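## 3.2 访谈怎么问：从“套话”到“反着来”

先说说我为什么会掉进这个坑。做作者访谈研究的人大概都有同感：读过的访谈多了，闭着眼也能背出那几个问题，灵感从哪来、每天写多久、给新人什么建议。我把Clarby和Hedex两个写作博客上的访谈全扒了下来，一共1837个问题，去掉寒暄和重复转载，剩下993个。编码编到一半我就开始犯困了（真的，凌晨一点，茶都换了三轮），这么多问题翻来覆去问的是同一批事情。

所以这一节我想换个角度，看看那些“反着来”的访谈：平时提问的人坐到对面去，被自己的老作者、老读者或者学生追着问。Adom Eshun管这个叫“换椅子”，我觉得这个叫法比我原来想的“角色倒置式访谈”好听多了，下文就都跟着他叫。他自己在Zekesby上主持了好几年的作者专栏，十月份终于被人按在另一把椅子上，那篇访谈也是我这批材料里最长的一篇，回答部分拉拉杂杂写了好多屏，我读了两遍还想读第三遍！

换椅子之后，变化最明显的是追问。普通访谈大多是邮件往来，问题一次发完，答案一次收回，提问的人根本没机会接话。换椅子的访谈里，双方通常早就认识，聊着聊着就岔开了，岔开的地方往往最有料。比如Adom被问到为什么停更过一阵子，他先打了个哈哈，对方没放过他，又问了一句“那你停更的时候还读别人的稿子吗”，这才引出后面一大段关于嫉妒的话。我给这类提问单独设了一个编码，叫“二次敲门”。

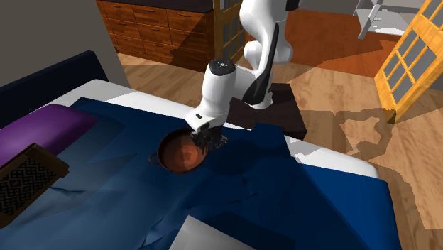
**图4** 仿真渲染画面：白色机械臂的黑色夹爪位于红褐色圆罐的右侧罐沿处，罐子放在床上。

再说篇幅。我原本猜换椅子的访谈会更短，熟人之间嘛，很多话不用讲透。数据不太给我面子：这组访谈里有50篇可以完整取到文本，单篇字数的中位数是1034，比我预想的长出一截。我回头重读，发现多出来的部分主要是讲旧事，谁给谁改过第一篇稿子，哪次投稿被退得莫名其妙，哪个笔名是饭桌上随口起的。外人读起来可能有点绕，评论区里倒是热闹，老读者会跑出来补充细节，有时还会纠正作者记错的地方。

这里得交代一个麻烦。熟人之间的访谈带着很重的默契，我作为编码者并不总能判断一句话是玩笑还是认真的。我的办法比较笨：拿不准的句子先标成“存疑”，隔两周再看一遍，还拿不准就不进统计。另外，Oprea上的访谈允许作者事后修改回答，我取到的是修改后的版本，原来说了什么已经无从得知，所以凡是涉及“临场反应”的分析，我都把Oprea的材料排除在外。

下一节我会把“二次敲门”再拆细一点，看看追问到底追的是事实、情绪，还是对方上一句话里的某个词。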